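Speaker notes: Mistimer, or what I learned from being early and late

Slide 1. Title
Wait for the coffee queue to sit down. Say hello. Say that I'm not licensed to advise anyone, and that after the next half hour they will understand why.

Slide 2. The idea
Mistimer is the name I gave my spreadsheet. It records every share I have bought, what I planned to do with it, and what I did instead. The two columns rarely agree. I started with 2000 pounds, which felt like a fortune when I moved it and like a rounding error when I saw the dealing charges.

Slide 3. Amex
Ask who has held a US share in a UK account. Hands up, then hands down for anyone who checked the exchange rate first.
I bought Amex because I had the card in my wallet and thought that counted as research. The share price did nicely over my first few months. The pound did nicely too, in the wrong direction for me, so I had been right about the company and still had very little to show for it. Add the conversion fee on the way in and again on the way out. Pause here, it usually gets a groan.
Point to make: a foreign share is two bets, and you only remember choosing one.

Slide 4. Dividends
Explain ex-dividend date slowly. Buy on or after it and the seller keeps the payment. I bought on it. I then spent an evening looking for my money.
Mention the W-8BEN form. Don't read the form out, I did that last September and lost the back row.

Slide 5. Stop orders
A stop order is an instruction to sell once the price falls to a level you picked when you were calm. It doesn't promise you that level. If the share opens well below it, you get whatever is going. I set mine 5 per cent under the price, which on a jumpy share is the same as asking to be sold out before lunch. I was. It recovered by tea.
If someone asks about guaranteed stops: they exist on some spread betting and CFD accounts, they usually cost extra, and read the small print on when the charge applies.

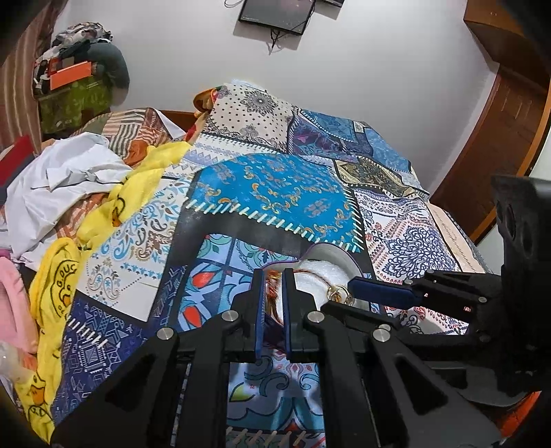 Slide 6. Position size
Position size is the dull part and the one that would have saved me most. Decide what you can stand to lose on one holding, then work backwards to how much to buy. I used to work forwards from how clever I felt. Picture the bundle of red, orange and gold cord as the exciting holding and all that fluffy white padding as the cash and gilts you never mention at parties. My account was mostly cord. At one point a single share made up 23 per cent of it, and I called that conviction.

Slide 7. Names to argue about
Tetum and Mutiso are the two made-up tickers on the handout. Same starting price, same finishing price, very different middle. Give the room 2 minutes to say which they would have sold, and where. Most people bail out of Mutiso at the bottom. Let them find this out from the second sheet.

Slide 8. Questions
No tips. If pressed, offer to tell them what I'm buying so they can avoid it. Leave the spreadsheet link up and take the clicker back off whoever has it.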